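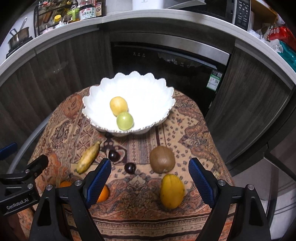
Wavville modular house, Unit 6 - pre-opening safety walk, 20 July 2024

Done before the summer visitors. Same sheet as December, comments added. OK / Fix / Look again.

OUTSIDE

Entrance steps - OK. Handrail firm, grit strips renewed.

Exposed steel frame, north side - Fix. Rust at the foot of the second upright, paint lifting. Scrape back and prime before the wet weather. Looks worse than it is but it's the first thing people see.

Bolted joints - OK. All hand checked, none turning. Marker lines still match up.

Roof outlet - Look again. Leaves. Cleared by hand, couldn't get the grille back on properly, needs the long ladder.

INSIDE, LOWER LEVEL

Floor panels - Fix. Panel by the kitchen hatch rocks when you stand on the corner. Packing has gone. Taped for now, tape is NOT a repair.

Fold-down desk - OK. Stay arms replaced by Fehr, original hinges kept. Please dont let anyone sit on it.

Built-in bench - OK. Lid closes slowly as it should. Finger gap checked.

Sliding partition - Fix. Jumps the track at the far end. Stop block missing again, third one. Suggest we screw it this time and put up with the mark.

Sockets and lamps - OK. Tested, stickers on. The old wall light stays disconnected, it's for show only.

UPPER LEVEL

Ladder to sleeping platform - OK with a note. Rungs sound. Max 2 people on the platform at once, sign has faded, reprint at bigger size.

Platform rail - Look again. Original height, well under what we'd build now. Wuravau drew up a clear panel to go behind it, still waiting on the price. Until its fitted no under-12s upstairs, and someone at the foot of the ladder during tours.

Skylight - OK. Seal good, winder stiff. Spot of oil.

FIRE AND EXITS

Extinguishers - OK, in date.
Smoke alarm, lower - OK.
Smoke alarm, upper - Fix. Chirping. Battery.
Rear door - OK, opens outwards without a key. Coat stand was in front of it, moved. Keep it moved.
Visitor limit - 30 in the house and garden together, 6 inside per tour. Stick to it on busy days.

CLEANING

Clenik on the laminate surfaces only. Not on the bare ply, it leaves a bloom, see the shelf by the window. Bottles go in the locked cupboard, found one on the stairs.

STILL OPEN FROM DECEMBER

Platform rail panel. Stop block. Drain cover in the yard (item 66 on the old list), still wobbles, cone over it.

Floor panel and alarm battery to be done before the doors open. Frame paint can follow. Copy of this goes in the blue folder.

Contact: the site office, Wavville | © Wavville house | Back to top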